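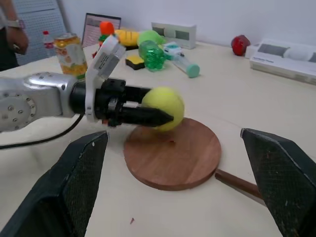

双腕の卓上セルを導入する場合、アーム本体以外の費用はどこまで初年度予算に入れるべきですか。

グリッパ、手首カメラ、架台、ケーブル類、予備部品、据付調整費までを初年度に計上します。保守契約は開始月が検収の翌月になることが多いので、年度をまたぐなら別立てにします。

## 双腕卓上セルの見積比較（2021年3月 予算申請分）

**kadai_7**

冒頭の問答は部内の申請要領から写しました。これに沿って内訳を作っています。現時点の数字は次のとおりです（税抜）。

| 項目 | 見積元 | 金額 |
|---|---|---|
| アーム2本、コントローラ | Unitz | 291万円 |
| グリッパ、手首カメラ用ブラケット | Dirnov | 95万円 |
| 架台、天板 | Vatwood | 回答待ち |
| 据付調整 | Mitsotakis-Vlachou | 回答待ち |

用途は小物の把持と受け渡しです。対象物はテニスボール、木の円盤、横倒しのペットボトル、スポンジ程度で、可搬質量は問題になりません。抜けている項目があれば指摘してください。

---

**sokutei_ya**

予備の指がありません。片側一組では足りません。指先は天板や対象物に当たって傷むので、消耗品として左右とも予備を一組ずつ見ておくべきです。

電源はどうなっていますか。コントローラが100Vで動くのか、単相200Vの工事が要るのかで、施設側の費用が変わります。

---

**kadai_7**

100Vです。コンセントは既設ですが、コントローラ2台とPCを同じ系統に載せてよいかは未確認でした。施設課に聞きます。予備の指はDirnovに追加で見積依頼を出します。

---

**r_nishi**

指の予備を初年度に入れるのは反対です。うちは買い置きした指が型式変更で合わなくなり、ブラケットごと買い直しました。納期が短い部品は都度発注で足ります。先に金を回すならケーブルです。

---

**sokutei_ya**

納期が短ければその通りです。Dirnovの指は前回13週でした。その間セルを止められるなら都度発注でも構いません。

---

**r_nishi**

13週なら話は別です。一組だけ入れる線で同意します。左右二組はまだ多いと思います。指が左右共通なら一組で兼用できるはずで、そこはDirnovに確認すればよい話です。

ケーブルの件に戻ります。手先から出る線をどう逃がすかで架台の仕様が変わるのに、見積依頼書には一行も書かれていません。架台メーカーは書いていないものを付けてきません。

---

**Hưng Lâm**

架台の仕様を以前担当しました。依頼書に書く順で並べます。

1. **天板の分割。** 二枚継ぎは安くて搬入も楽ですが、継ぎ目の位置を図面で指定しないと作業域の真ん中に来ます。下の写真では継ぎ目が作業域のすぐ奥を左右に通っていて、球と円盤はその手前です。このくらいの配置なら二枚継ぎで実用になります。
2. **ケーブルの逃がし。** 同じ写真の右腕を見てください。グリッパから太い線が大きく垂れ、台の前縁にも線がかかっています。前縁の面取りと、線を留めるクランプの取付穴を依頼書に入れます。 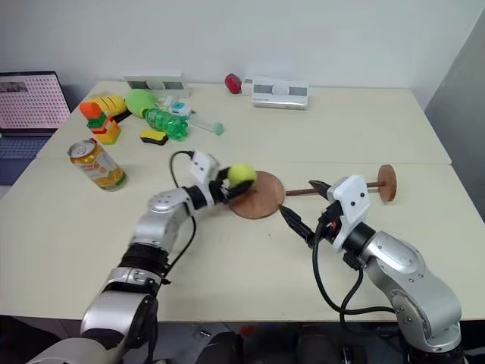
3. **アームの取付位置。** 手前側に左右一本ずつ置くなら、根元の間隔を指定します。可動範囲の重なりはUnitzの図面から拾えます。
4. **天板の色と表面。** 手首カメラを使うので、光沢の強い仕上げは避けます。淡色のつや消しで追加料金が出るかどうかをVatwoodに聞いてください。
5. **水平調整。** アジャスタ付きの脚を標準品から選びます。特注にすると納期が延びます。

---

**sokutei_ya**

2について。クランプだけだと手首を回したときに線が張ります。余長をどこに溜めるかを先に決めるべきで、前腕の途中で一度留める方式のほうが安く済みます。架台側の穴は後加工でも間に合います。

---

**Hưng Lâm**

後加工は勧めません。アームを載せた後に天板へ穴を開けると切粉の養生が必要になり、人件費で差が消えます。前腕で留めることには賛成です。両方やればよく、クランプ穴は最初から開けておいても大した額になりません。

---

**r_nishi**

穴の位置が決まらないうちに開けると、使わない穴だけが残ります。ここは意見が割れたままでいいでしょう。kadai_7さんが現物の配線を一度仮組みしてから判断すれば済みます。

---

**kadai_7**

整理します。

- Unitz 291万円は据え置き。アーム間隔の図面を請求する
- Dirnov 95万円に指一組を追加。左右共通かどうかと、現在の納期を確認する
- Vatwoodには二枚継ぎ、継ぎ目位置の指定、淡色つや消し、標準脚で再依頼する
- クランプ穴は「有・無」の二案で見積を取る
- Mitsotakis-Vlachouの据付調整費に、手首カメラの校正が含まれるか問い合わせる

保守契約は開始が5月になりそうなので、申請書では別行にします。

---

**sokutei_ya**

校正は「初回のみ」か「グリッパ交換時を含む」かまで聞いてください。前者だと、指やブラケットを替えるたびに請求が来ます。

---

**kadai_7**

了解しました。問い合わせ文に入れて送ります。Vatwoodの回答が来たら、最初の表を更新します。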